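Travley Adult Skills Partnership
Progress Report to the Jemura Foundation
April 10, 2026
Submitted by Pramila Shakya, Program Manager

This report covers activity under the workforce re-entry grant through the end of March. The grant supports evening instruction, childcare during class hours, and travel costs for adults returning to work after an absence of a year or more.

Enrollment for the period stood at 569 learners across 14 course groups. Demand was strongest in bookkeeping and in workplace English, both of which opened waiting lists in the second week. The Flalness site took on an additional bookkeeping group to absorb part of the list. The remaining applicants have been offered places in the next intake.

Childcare was provided at both sites on every class evening. Staff delivered 1,635 hours of care in total. Use was higher at Cisternas than we had budgeted for, and we have moved unspent funds from the printing line to cover the difference. The revised budget is attached as Schedule B.

The career awareness sessions were added at the request of learners who wished to know more about local employment before choosing a course. Sessions to date have addressed health care support, office administration, warehousing and manufacturing.
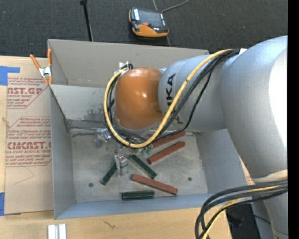
KUKA robot arm over an open metal bin.

Retention remains the principal concern. Learners who left before completing a course most often cited changes in shift patterns. Farzad Taheri, who leads instruction at Flalness, has proposed a second weekly session at midday so that learners may move between times without losing their place. A trial with one workplace English group is planned for the coming quarter and can be met within existing staff hours.

Travel payments are now made weekly. The backlog noted in our previous report has been cleared, and 8 disputed claims have been settled.

We ask that the Foundation approve the budget transfer shown in Schedule B and confirm the date of the next site visit. Attendance records by course group are available on request.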